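About Us

Hi, I'm Normunds Pärn, and Iltano is my language school. Well, mine and Isis Väisänen's, but she hates writing this kind of page so you've got me. We teach evening and weekend classes in Spanish, Italian and Finnish to adults in Ekcombe, mostly people who swear they were hopeless at languages in school.

Come in, have a look, stay as long as you like.
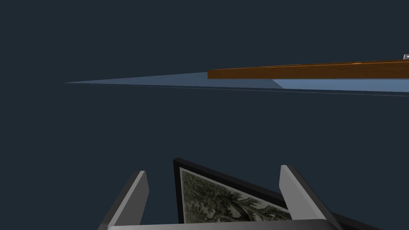
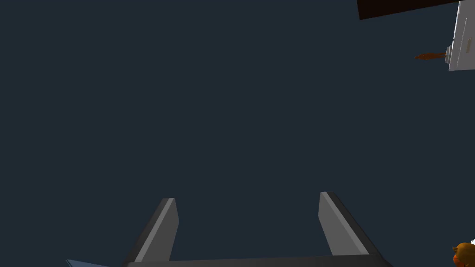
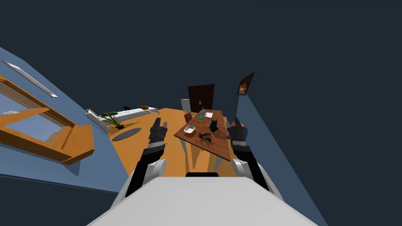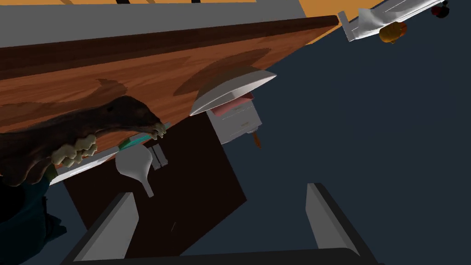
So, how did we get going? I'd been working in the office of a shipping company and teaching a bit of Spanish on the side, at my kitchen table, to a neighbor who was planning a long trip. She brought her sister. The sister brought a man from her choir, and by November I had more people than chairs and my downstairs neighbor had started leaving notes about the noise. (We sing a lot in beginner Spanish. I'm not sorry about it.)

Isis came along as a student! She wanted Spanish for work, and after a couple of months she let slip that she'd taught Finnish for years before she moved here. I asked if she'd try one evening class and she told me no one in Ekcombe would sign up to learn Finnish. The class filled in a week and she's been teaching ever since. Half of those first students had a Finnish grandmother somewhere, and the rest just liked the sound of it.

We rent the upstairs rooms over the old bakery on the corner, and yes, the stairs are steep. If stairs are hard for you, call us before you sign up and we'll put your class in the ground floor room, which has its own door on the side street.

What our classes are like

Small, first of all. A class runs for 90 minutes with a break in the middle for coffee, and the break is in the language too, as much as you can manage. You'll learn to ask for milk very early on. We don't hand out a big textbook on day one. You get a few pages each week, we work through them together, and you keep them in a folder that gets fatter and more coffee-stained as the year goes by.

I like a lot of talking. Isis likes a lot of talking too but she also likes grammar more than any person I've ever met, and if you get her started on the Finnish cases you should cancel your plans for the evening. My own students get their grammar in smaller doses. You'll find out pretty quickly which of us suits you, and switching is fine, we don't get our feelings hurt.

There's homework, but it's short. Write a shopping list. Call a classmate and leave a message. Read a recipe and tell us what went wrong when you cooked it. One of my Italian groups got so keen on the recipe thing that they now have dinner together once a month, and I get invited about half the time.

We don't do grades. If you need an official exam for a job or a visa, we can help you get ready for it, but you'll take it somewhere else and that part is between you and them. Everyone else just moves up when they feel ready. Some people have stayed in the same beginner group for 2 years on purpose because they like each other, and that's okay with me!

The Saturday table

Every Saturday morning we open up for anyone who wants to practice, students or not. There's no teacher in charge and no plan. You sit down, you talk, you leave when you've had enough. It's free, though we do have a jar for the coffee. People have brought visiting cousins, a whole soccer team's worth of kids, and once an accordion.

The library

I'm very proud of this one. Between us and a few generous students who were clearing out their houses, we've got more than 1,000 books in the back room, and you can borrow any of them. Lots of detective novels. A whole shelf of comics, which I tell every beginner to start with. There are also board games and a stack of old Italian magazines with fantastic knitting patterns. Write your name in the notebook by the door and bring it back whenever. We've lost a few over the years and it's never bothered us much.

What it costs

A full term is $400, and you can pay it in parts if that's easier. The first class is always free, so you can try it and run away if it isn't for you. If money is tight, talk to one of us. We keep a couple of places open each term and we don't ask for paperwork.

Who teaches here now

Still mostly the two of us. I do Spanish and Italian, Isis does Finnish and also takes the Spanish reading group on the evenings when I'm with the Italians. We've had guest teachers come in for short courses (Portuguese was a big hit, and I'd love to bring it back). If you teach a language and you live near Ekcombe, please write. I can't promise hours but I can promise a good cup of coffee and a nosy conversation.

Finding us

The door is next to the bakery window. Ring the top bell, and ring it twice if it's raining, I don't always hear it over the singing. New groups start every term, and you can join most of the beginner ones in the first few weeks without missing much. Call or drop by in the evening and ask for me or Isis.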